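# Cubby shelves: questions we keep getting

White cubby units get recommended for every messy room on earth. We have our doubts, and the answers reflect them.

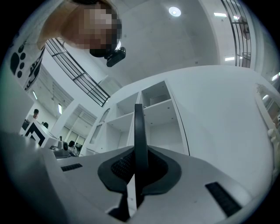
Areeba Lodhi wrote in to say that we are too hard on them, and that her open cubbies have stayed tidy for two years without a single bin or label. We're glad. Most of our mail says otherwise.

**Do I need a box in every compartment?**

No. A small white box pushed to the back of one cubby is fine if you remember what's in it. Fill the whole grid with matching boxes and you own a chest of drawers that's harder to open.

**Should I leave some cubbies empty?**

Yes, at least one. It will look like wasted space, and someone in the house will try to fix that. Don't let them.

**What are the little round holes in the panels?**

On many units they take shelf pins. Check your own instructions before you plan around moving anything. "Adjustable" on a store page sometimes means one shelf, two positions.

**Is the Ditis sorting method worth paying for?**

We tried it in May. It has 9 steps, and almost half of them are buying something.

**Does white stay white?**

Not with kids or a dog. Wipe it with a damp cloth and skip the special sprays.

**Can I put heavy books on thin shelves?**

Look up the load limit first. If the seller won't give you one, put the books somewhere else and use the cubbies for hats.

Last updated January 12, 2024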